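Can a robot wipe the counter yet?

June 15, 2022

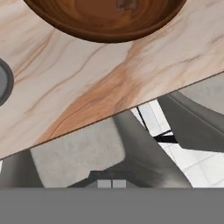

Simulated kitchen, gripper view: marble counter and a wooden bowl.

I've been following the home robot demos since October, and my answer is still no. Clearing one bowl off a counter sounds easy. The arm has to find the rim, close on it and lift without dragging it over the stone.

Jeanine Declercq, who tests this stuff at Drimley, told me her group runs 2,000 tries in simulation before they touch a real kitchen. A good week gets them around 60 clean pickups out of 100. That's fine for research — I wouldn't hand it my dishes.

Wiping is harder, she says, and they haven't started on it. I'll ask her again when they do. For now I'm keeping the sponge.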